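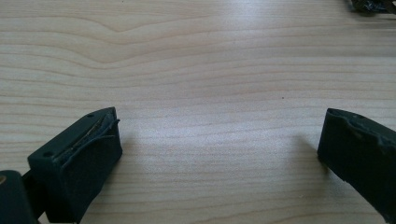

Mirnel has licensed the scripted format Yurt to the broadcaster Cerkton for a local version, the companies confirmed in March 2023. The order covers six episodes, with an option on a second season.

Yurt follows two families who share one home on the steppe for a month. Mirnel has handled international sales of the drama under a multi-territory agreement.

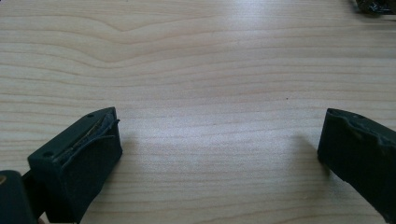
Production and delivery

Filming starts in May in Bedville. Laurinda Cunha is head writer and Leszek Czerwiński directs. Cerkton holds free-to-air and streaming rights in its home market. Mirnel retains all other rights.
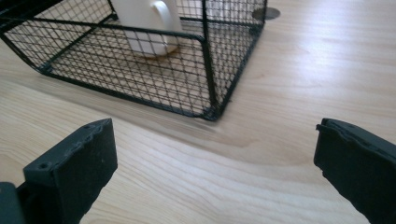

Mateja Janevski
Head of Format Sales, Mirnel

"The scripts will be adapted locally. The episode structure stays as licensed."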